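Why do paths get skinny?

Have you ever looked down a long, straight path and thought it was shrinking? It isn't, of course — the far end is just as wide as the bit by your toes. Faraway things simply take up less room in your view.
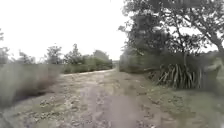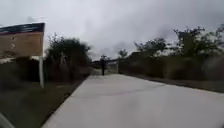
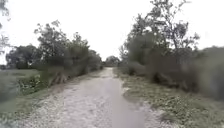 Kirsten Grímsdóttir wrote to us that railroad tracks do it too, and that her kids call the place where the rails meet "the pinch." Artists call it the vanishing point, and you can draw one tonight with a ruler and a pencil!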